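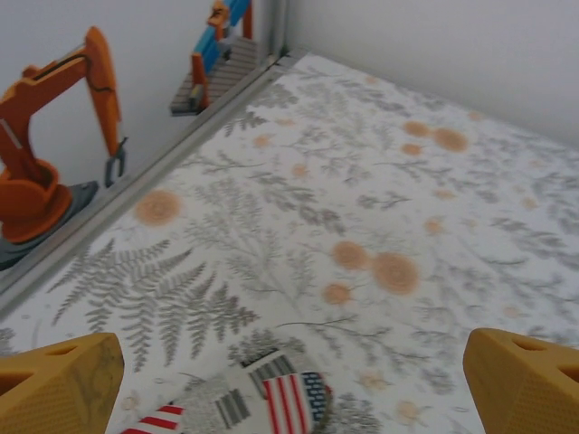

Posted by Walter Castaño in Back Office & Outsourcing – May, 9:40 am – 10 replies

Invoice keying vendor wants to change how they bill us

We send our supplier invoices out to be keyed. Grollura has done it for two years, charged per invoice. Last month's batch was 3667 invoices. Now they want to move us to a per-line charge when the contract renews. Most of our invoices have four or five lines, but the freight ones can run to 100 lines or more. Has anyone been through this? I'd like to know what to ask for before I call them back.

marnie_ap
Ask for a cap per invoice. We got one at our last renewal with a different vendor. Anything over the cap is billed as if it stopped there. They pushed back for a week and then agreed.

deskfourteen
Per line is fair if you send freight bills. Somebody has to type all of that. You've been getting a good deal on the long ones and they finally ran a report.

Walter Castaño
I don't mind paying more for the freight ones. My problem is that I can't budget for it. I know how many invoices we get in a month, but I have no idea how many lines.

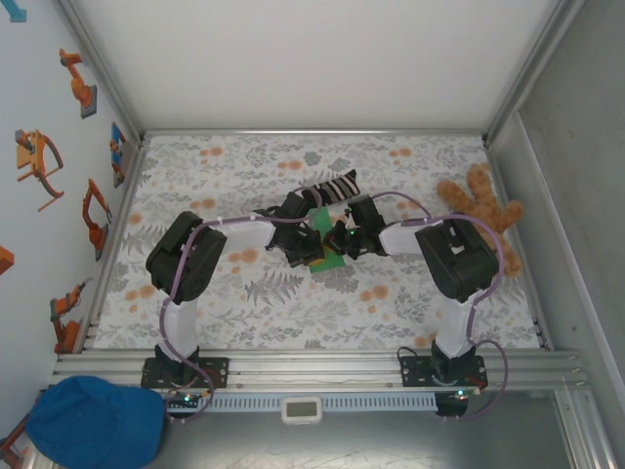 I can get a line count out of our accounting system, but only for invoices already posted, and we roll up some lines when we post. So my number will come in lower than theirs every month and I'll be arguing over it.

tkeller
Have them put the line count in the return file. Wurus does that for us, one column at the end. Then pull 200 invoices yourself and check it against the paper. Ours was off by a little because they were counting subtotals as lines. They fixed it once we showed them.

deskfourteen
Subtotals are lines if they get keyed.

tkeller
We never asked for them to be keyed. It's in the spec that they get skipped.

marnie_ap
Walter, do you have a written spec? If not, start there. "Line" needs a definition before you agree to any price on it. Fuel surcharges, tax, blank description lines, credits, all of it.

Walter Castaño
There is a spec but it's from when we signed. It says "header and detail fields as shown on sample." The sample is one invoice with two lines on it.

ohlone_books
I'd get a second quote. We left a per-line vendor for Ñahui and went back to a flat rate. Slower turnaround, next day instead of same day, but the bill is the same every month and I stopped thinking about it. 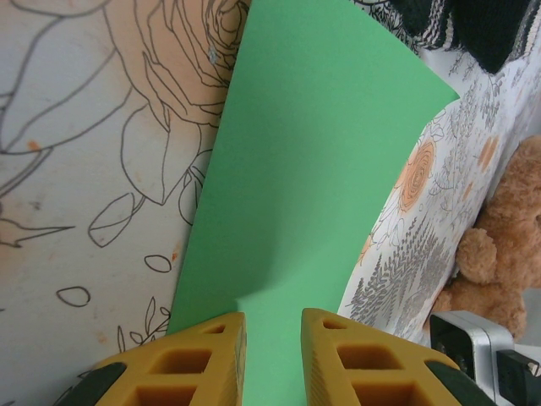 The switch took longer than they told us, mostly the vendor codes. Send them your full vendor list up front, including the inactive ones, or they will kick back every old name as an exception.

deskfourteen
Flat rate just means they padded it to cover the long ones. You're paying for it either way.

ohlone_books
Maybe. I compared a full quarter and we came out lower. Our invoices are short though, so it may not work the same for him.

rpd_clerk
Could you split the work? Keep the regular invoices per document and send only freight per line. Our carrier bills come through Isavell as a file and don't get keyed at all now. Worth asking your carriers if they can send one.

Walter Castaño
Two of them probably can. I'll ask. Going to rewrite the spec first, then go back to Grollura with the split and a cap on the freight side. If they say no I'll get the other quote. Renewal isn't until August so there is time.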